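Trekier shared workshop opens its two-arm build to the public in December

Members finish a home-sized robot setup for handling everyday crockery
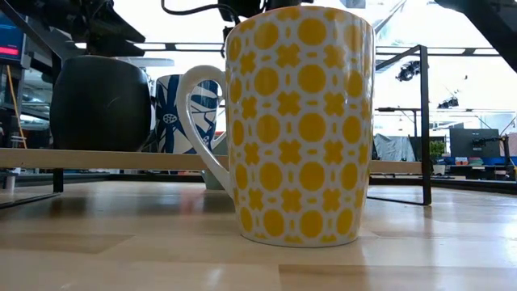

Trekier, the shared workshop on Dobson Lane, will hold an open evening in December for its biggest group build so far, a robot bench called Luvulov. Members have put 100 evenings into it, and we're delighted to be letting people in to see it! The job it has been set is a homely one: picking mugs off a low shelf and putting them down on the table. The tall mug with the yellow dots has a big looped handle, while the rounded matte black one on the shelf is wider in the middle, so the two ask for quite different grips. Getting both right has kept us happily busy (and well supplied with tea).

The arms hang over the bench, which leaves the tabletop clear for the work. Control runs on Istau, our own software, written by members over the past 22 months. The code and the drawings for the mounts will be free to download on the night, so anyone with a spare table at home can have a go.

Doors open at 6.30pm and demonstrations last 45 minutes, with places for 10 people at each. Entry is free. Children are welcome with an adult. Please book through the Trekier website, where members of the press can also arrange a visit.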